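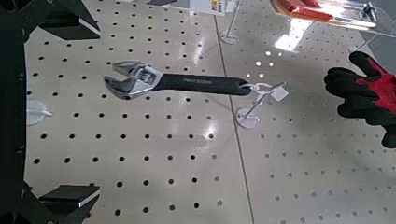 Planning and Budget: Frequent Questions

Before you send us the order form, please read these answers. They are written for store owners and for buying managers who plan their first robot arm for shelf and wall work.

What is included in the base price?
The arm, the two-finger gripper, the wrist camera and the control box. The mobile base is a separate line in the quote. The display wall is yours, and we do not sell hooks or panels.

Do I have to change my pegboard?
Usually no. Common wire hooks are fine. Tools that hang by a hole in the handle, like an adjustable wrench, need free space on the board so that the fingers can open wide. Please plan this space before you fix your shelf layout.

How long is the trial?
12 weeks. The monthly fee is $500 and it is taken off the price if you buy.

Which costs do people forget?
Finger pads, mostly. Also training for two employees, and the electrician. The Collavgate store needed a new outlet and this delayed the start by nine days.

Can shiny packages be a problem?
Yes, sometimes. Blister packs and glossy panels reflect the ceiling lights. Put a small amount in the budget for moving a lamp -- it is cheaper than a second camera.

Can I lease from Trarnex?
Yes, for two or three years. Service is included in the lease, but finger pads are not.

Who prepares the quote?
Higinio Becerra, in our planning office. Send him the wall size and a list of your products, with weights. Quotes made before June keep the old price.

Last updated March 25, 2020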